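Drop-off site for food scraps draws steady use in Monstead

Monstead's food scrap program has signed up 464 households since May, and the town now wants to add a second drop-off site near the Wyss Road fire station.

Residents get a lidded pail and a key code for the carts behind the library. Grorkmont, the hauler, empties the carts twice a week and trucks the material to a compost yard in Clondelance, 30 miles north.
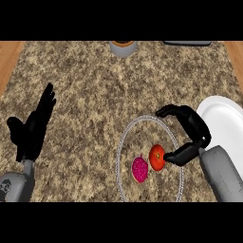
The town had planned for 400 households in the first year. Contamination has been low, mostly produce stickers and the odd plastic bag, said Rattana Khamphan, the town's solid waste manager.

"Tea bags are the question I get most," she said. "Some have plastic in them, some don't. We tell people to leave them out."

The second site would cost $3,638 to set up - a concrete pad, a fence and six carts. Khamphan said the money would come from the landfill fee account. Curbside pickup is not being considered for now.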